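# Clearing up after guests: cloth straight in the wash, or wipe it first?

Posted in Home & Laundry, Mar 22, 2023

**marrowfat**

We had family over and used the good tablecloth, the white one with the dark diamond lattice and the flowery oval in the middle with the carnations. My mother-in-law gave it to us in February and has already asked twice whether it's "holding up". It lives on a square glass table which is otherwise a nightmare for fingerprints, so I do want to keep using it.

My problem is the cups. We use paper ones when there are a lot of people, plus whatever plastic ones are in the cupboard, and by the end of the evening half of them have gone over. There's always a bit of tea or juice left in the bottom. I've been told three different things:

- take everything off and put the cloth in the machine at 50
- never machine wash a printed cloth, only sponge it
- sprinkle it with bicarb and leave it overnight

The third came from a video and I don't believe a word of it. The first came from my husband, who also believes in washing wool at 50. The label just says "Rultberg" and gives no washing symbols at all, which I find suspicious in itself.

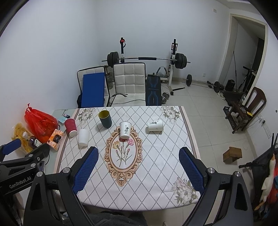 I also don't know what the thing is made of. It feels a bit slippery, but it isn't the wipe-clean stuff, or if it is then it's a kind I haven't met before. The shop listing called it "easy care", and every item I have ever ruined was easy care.

So: wash, sponge or leave alone? And is there a sensible order for clearing the table so I don't make it worse? I usually stack the cups as I go and I'm sure that's how the drips get there.

---

**Siebe Michiels**

I'd want to know what the cloth is before believing anybody, me included. Put one drop of water on a corner, on the underside if you're worried about the print. Leave it for 2 minutes. If it sits there as a bead, the cloth has some sort of coating and you wipe it. If it soaks in, it's ordinary fabric and can probably be washed, but I wouldn't go anywhere near 50 with a print I cared about. Cool wash, inside out if it's the sort of cloth that has an inside, short spin, hang it up straight away.

Before that, try a damp white rag on a bit of the dark lattice. White, so you can see if colour comes off. If it does, forget the machine altogether and stick to sponging. A dark print on a white ground is the worst case, as the colour has somewhere to go.

As for clearing up, I do it like this:

1. Fetch a jug and a bin bag to the table before touching any cups.
2. Pick up the ones lying down first. Whatever was in them is either on the cloth already or about to be.
3. Blot under each one with kitchen paper. Press, don't rub.
4. Empty the upright ones into the jug.
5. Only then stack. Keep the paper ones apart from the plastic ones, they don't nest properly and the pile falls over.
6. Fold the cloth in from the corners with the crumbs inside and shake it outdoors.

If the table underneath is glass, wipe that too before the cloth goes back. Damp trapped between glass and fabric smells after a few days, whatever the cloth is made of.

On bicarb I'm with you. It's all right for smells. I have yet to see it lift tea out of anything, and I've given it plenty of chances.

---

**lidl_duchess**

just put it in the wash, mine's been through 177 times and it's fine. Vasham liquid, the purple one

---

**Besson_Lane12**

I'm not sure I'd go by the answer above unless it's the same cloth, and I very much doubt anyone keeps a tally of their washes.

I had a printed one from Clanton that was meant to go in at 40. The flowers came out perfectly well and the white came out grey, so now it's the cloth for decorating days. The test with the drop of water is worth doing. I'd add that you should check the hem as well, because on mine the stitching shrank and the fabric didn't, and the whole edge went wavy.

What I do these days is lay a cheap clear cover over the top when there are guests. It looks a bit like a café, I admit, and your mother-in-law may have views. You can whip it off before she arrives.

---

**marrowfat**

Did the drop. It soaked in, though slowly enough that I stood there arguing with my husband about whether it counted. White rag came away clean. I'm going to try it cool with nothing else in the drum – and if it goes grey I'm blaming the label.

Not sold on the clear cover, but I have started bringing the jug to the table.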